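Cikero Entertainment Desk
Minutes of the August planning meeting

Present: News desk, Features desk, Pictures desk, Social desk, Newsletter, Sub-editing, Legal (by phone until item 5)
Apologies: Audience team
Chair: News editor
Minutes: Sub-editing
Meeting opened at 10 a.m.

1. Minutes of the last meeting

Accepted with one correction. Item 3 should have said that the red carpet gallery went up before the awards result was known. The archived copy will be amended.

2. Matters arising

The duplicate tag pages for reality television have been merged. A few older stories still point to the old tags and show an error when opened from search. News desk will fix these as they are found.

The request for a second login to the wire photo service was turned down on cost. The desk will keep sharing the one login. Pictures desk asked again that people log out when they are finished, as the service locks everyone out if it thinks two people are on at once.

The style guide now has an entry for former cast members. Use "former" on first mention only. "Ex-" is still fine in headlines.

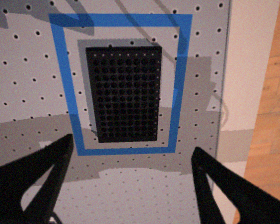 3. Nisuvar festival coverage

The Nisuvar film festival has confirmed two passes for Cikero, one writer and one photographer. The request for a third pass for video was declined. Social desk will work from the writer's phone clips, which was the arrangement last year and was workable apart from the sound.

The opening gala is at the Usman Theatre. Press are to be in the pen by 4 p.m. and arrivals are expected from 5:30. There is no re-entry once the doors close. The photographer will file from the pen and does not need to go inside.

Features asked whether the outfit gallery could be published as a single rolling page with new photos added to the top. Sub-editing prefers a new page each night because the rolling page became very slow last year and captions ended up under the wrong people. Agreed: a new page each night, with a link at the foot to the night before.

Galleries are to be kept to 81 photos or fewer. The page template stops loading ads properly after that.

Names must be checked against the festival's own arrivals list before captions go live. If a guest is not on the list and can't be identified, the photo is held back. Two complaints last year came from guests' partners who were captioned as somebody else, and both took longer to sort out than the gallery took to make.

4. Skastis finale

The last episode of Skastis goes out at 9 p.m. Screeners have been offered under embargo until the end credits. Features has accepted on behalf of the desk.

There was a long discussion about spoilers. The following was agreed:

No plot points in headlines, social posts or the newsletter subject line until noon the next day.
The recap can go up at the end of the credits with a warning in the first line.
The main photo for the recap must come from an earlier episode.
Cast interviews that mention the ending are to be held until noon along with everything else.

Social desk pointed out that other sites will run spoilers within minutes and that traffic will be lost. The chair accepted this. The rule stays for the finale and will be looked at again afterwards using the figures.

Newsletter would like a reader poll on the best and worst episodes. Features will write the options. The poll closes when the finale starts.

5. Unconfirmed stories about relationships and pregnancies

Legal went through the current practice. Nothing has changed in the rules but several recent drafts had to be pulled late in the day, so the points were repeated.

A repost of somebody else's unconfirmed story is treated as our own story. Adding "reportedly" does not change that. Pregnancy stories are not run before the person or their representative has confirmed, and this includes stories built on photos of loose clothing. Stories about children of well-known people need sign-off from the chair even when the parents have posted the photos themselves.

Representatives should be given a fair chance to reply. For a story that isn't urgent this means by the end of the working day. The time of the request and the time of any reply go in the notes field on the draft. Three of the drafts pulled last month had nothing in the notes field.

News desk asked about body language pieces. Legal has no objection in principle but would like fewer of them. Features would also like fewer of them. News desk noted that they are well read. No decision.

Legal left the call.

6. Headlines

Sub-editing brought printouts of recent headlines. The word "stuns" was in a large share of them, followed by "breaks silence". Writers are asked to leave both alone for a month. "Breaks silence" should in any case only be used where there has been a silence.

Questions in headlines are to be used only where the story answers the question.

Hair and haircut stories should say in the headline what has changed. Readers commented on the last few that they had to scroll past 400 words and a video to find out whether it was a fringe.

7. Pictures

The Pictures desk has cleared the backlog of uncredited images from the old site. Anything that could not be traced has been taken down. Writers may come across empty boxes in older stories and should report them by email to the desk, with the link.

Images uploaded by writers need a credit and a caption in the system before the story can be published. The system now enforces this, and typing a full stop in the caption field to get past it will be noticed. 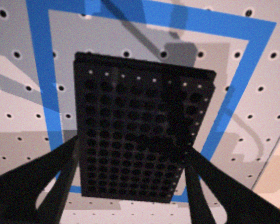 Black well rack inside the blue tape outline. Computer render.

8. Newsletter

The weekly newsletter moves to a 7 a.m. send from the start of next month. Copy is due by 3 p.m. the day before. The royal round-up and the television round-up will be combined into one section as both have been running short.

The quiz stays. The answers will go at the bottom of the same newsletter and not in the following week's, after a number of readers wrote in.

9. Comments

Comments will be closed on all stories about a death and on all stories about custody. On other stories they stay open for 10 days and then close automatically. Social desk has asked for help with moderation on the night of the Skastis finale. News desk will cover from 9 p.m. until midnight.

10. Other business

The desk's subscription to the trade papers is due. Features to check whether anyone is still reading the print copies.

The meeting room is booked by the sales team at this time next month. The next meeting will be in the small room upstairs.

Actions

News desk: fix old tag links; cover comments on finale night
Features: poll options for Newsletter; check print subscriptions
Pictures desk: get arrivals list from Nisuvar; confirm filing set-up at the Usman Theatre
Social desk: spoiler rule to be added to the posting checklist
Sub-editing: amend last minutes; circulate the headline list
Legal: send round the one-page note on right of reply

Meeting closed at 11:25 a.m.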